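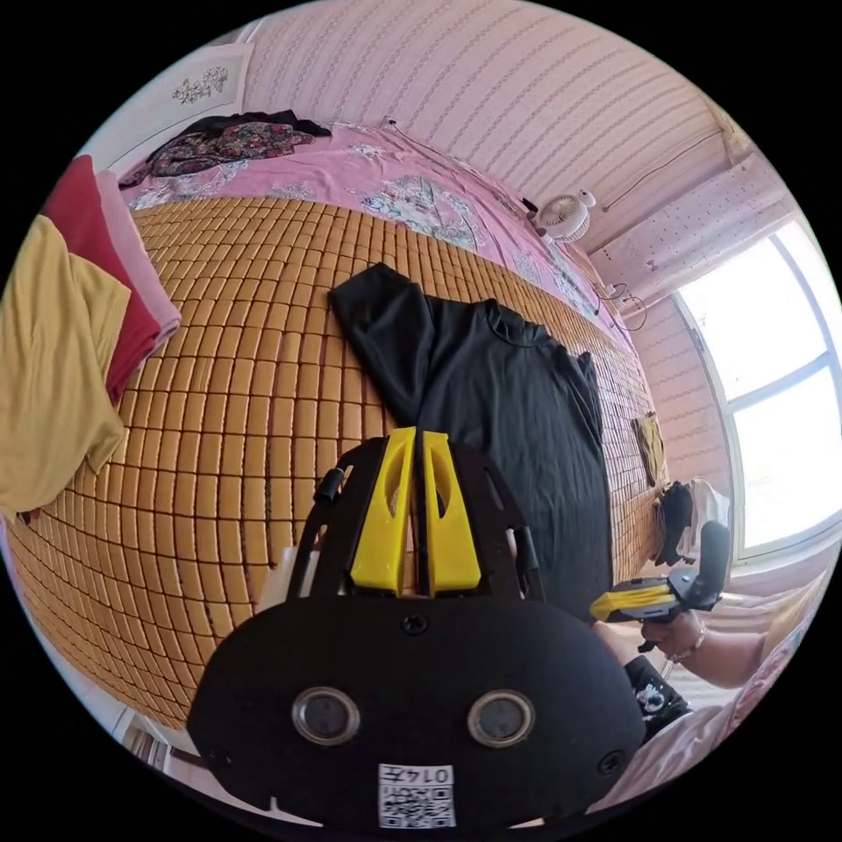 **Remedios Olmedo**
*Encargada de la sección de casa y armarios en Plindalex*

Doblar la ropa encima de la cama tiene mala fama entre la gente ordenada, que por lo visto dispone de una mesa de dos metros para estas cosas. Los demás tenemos una cama. Si encima va cubierta con una esterilla de bambú o ratán, de las de teselas pequeñas, mejor todavía: la superficie es más firme que un edredón y una manga estirada se queda donde la pones.

Eso sí, la esterilla se dobla a la mínima. Antes de empezar le paso la mano desde el centro hacia los lados y saco cualquier cosa que haya quedado debajo (en mi casa, casi siempre un calcetín de Lolito, que es el perro y no lleva calcetines).

## Las prendas negras, primero

Todo lo negro se dobla al principio, con luz de día y con las manos secas. A las diez de la noche una camiseta negra y otra azul marino son la misma camiseta, y lo descubres en la oficina.

Para una prenda de manga larga con cuello:

1. Boca abajo, cuello lejos de ti, mangas abiertas del todo.
2. Alisa desde el cuello hasta el bajo. Una pasada, dos si es punto.
3. Lleva un costado hacia el centro y deja la manga paralela al borde. Repite con el otro.
4. Sube el bajo hasta la mitad y vuelve a doblar.

Si al darle la vuelta asoma un puño, mételo hacia dentro y sigue con tu vida. La guía de doblado de Restero dedica 10 páginas a este momento. Yo he leído 2 y duermo igual.

## Montones por color, pero sin fanatismo

El mostaza con el granate y el rosa claro debajo hacen un montón muy decente. Ordenar por color sirve para encontrar las cosas, y para poco más. Lo que de verdad decide si un montón aguanta es el ancho: cada prenda doblada al mismo tamaño que la de abajo, con el lomo del doblez hacia fuera. Las gruesas van en la base. Las resbaladizas, arriba o en otro sitio – una blusa de viscosa en mitad de la pila es un tobogán.

No pases de un palmo de altura. Sé que el estante admite más. También sé cómo queda el estante cuando alguien tira de la prenda de abajo.

## Lo estampado y lo arrugado

Las telas de flores disimulan las arrugas estupendamente, y de ahí viene la costumbre de dejarlas hechas un ovillo en la esquina de la cama «para luego». Luego es octubre. Si una prenda necesita plancha, cuélgala ya en el pomo de la puerta, donde estorbe.

Un aviso sobre las sábanas estampadas: una blusa de flores sobre una sábana de flores desaparece. Yo di por perdida la mía durante una semana entera y hasta le eché la culpa a la lavadora. 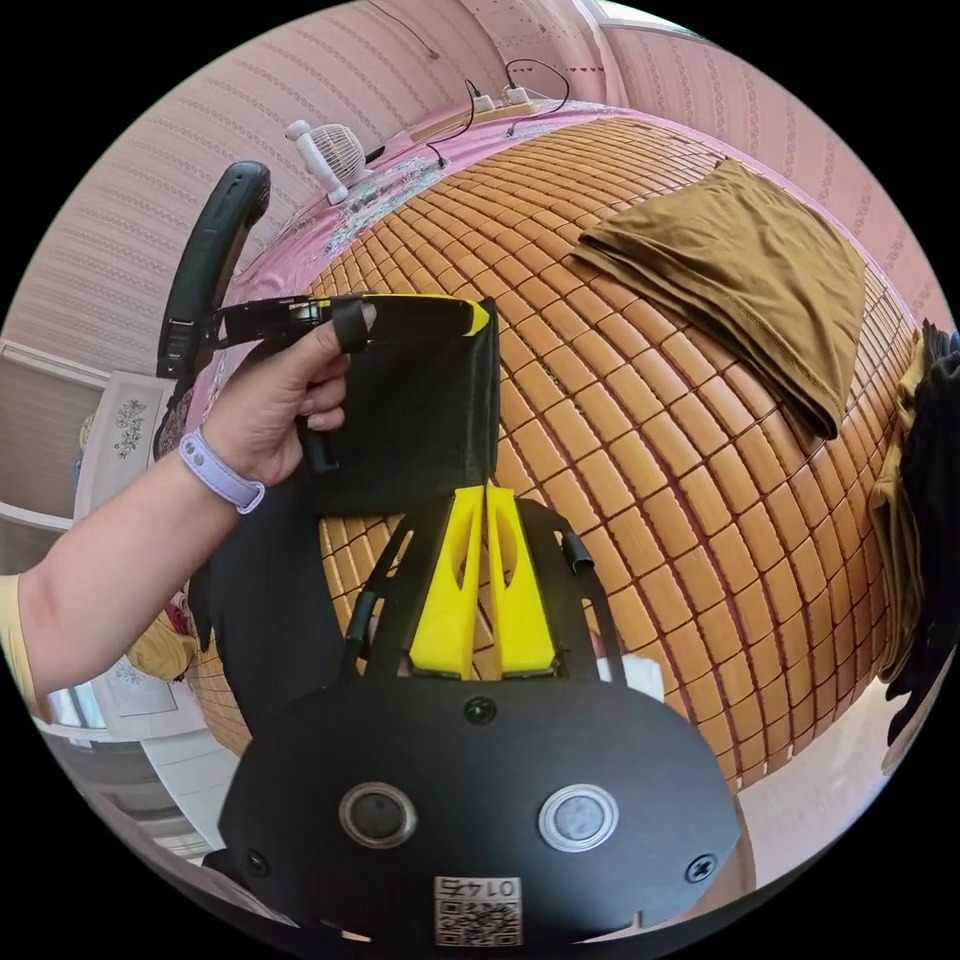

Para tiras, cinturones de tela y demás cosas que cuelgan, lo mejor es enrollarlas sobre dos dedos y guardarlas dentro de la prenda a la que pertenecen. En un cajón aparte se convierten en un nudo, y al cabo de un año nadie recuerda de qué bata era cada una.

Las pulseras y los relojes con hebilla se enganchan en el punto fino con una puntería admirable. Con algodón no suele pasar nada. Con un jersey bueno, me los quito.

## Guardar antes de que sea de noche

La ropa doblada sobre la cama tiene hora de caducidad, que es cuando alguien quiere acostarse. A partir de ahí pasa a la silla, y la silla ya sabemos cómo acaba. Lleva cada montón al armario en cuanto esté terminado, con una mano debajo y la otra plana encima.

La esterilla se sacude por la ventana y se pasa con un paño apenas húmedo, siguiendo las filas. Después se deja airear extendida. Doblada por la mitad coge la forma, y luego no hay manera.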